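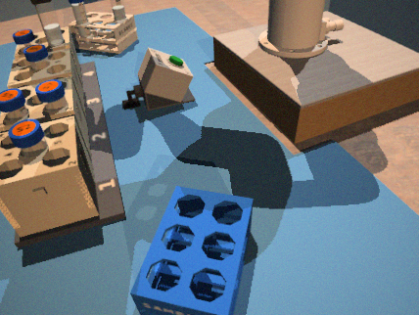
December, late, the kettle just off

I gave blood this morning for the first time in more years than I care to write down, and I have been pleased with myself all day in a way that is out of proportion to what I did, which was lie on a recliner and squeeze a foam ball.

The drive was at the Gandby hall, the one behind the old Coltex shop, and I walked over early so I wouldn't have time to talk myself out of it. It was cold enough that the puddles along the fence had gone white and crackly, and I stepped on every one of them like a child! I had eaten oatmeal and a boiled egg and drunk so much water that I sloshed. The leaflet said to drink plenty and I have always been one for doing what a leaflet tells me.

They gave me donor card 318 and a chair by the radiator, and I waited 20 minutes with a magazine about kitchens. The woman next to me was knitting something in a mustard color that I wouldn't have picked but that looked lovely on the needles. We talked about wool, and then about her knees, and then about whether soup counts as supper (she says no, I say it depends on the bread). I was almost sorry when they called me.

The part I had dreaded was the finger prick, and it was still the worst of it. The needle itself was a pinch and then a dull sort of heaviness, and I looked at the ceiling and thought about what to do with the leftover squash. The nurse had warm hands and hummed the whole time. I never did place the tune and it has been going around my head ever since, through the dishes and the laundry and right up to now.

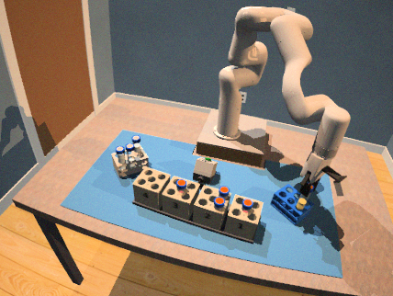 I suppose I got to thinking about Mother, sitting there, because she gave blood all through my childhood and never made any fuss over it. She would come home with a sticker on her coat and a cookie in a napkin for me, and I believed for years that the cookie was the whole reason she went. I asked her once where it all went afterward, and she said to a big clean room with a table in it, and I pictured our kitchen table, only scrubbed. Mine had a checkered cloth on it, of course. I wish I could tell her I finally went back.

Afterward there was orange juice and a plate of shortbread, and I had two pieces and then a third for the walk. I stopped at Mofokeng's for onions and a loaf and told the girl at the register all about it, poor thing, with people waiting behind me.

Arm a little sore tonight, and a bruise coming that will be a beauty by tomorrow. The squash went into soup after all. I had it with the heel of the new loaf and plenty of butter, and I call that supper. Early to bed now, if that tune will let me.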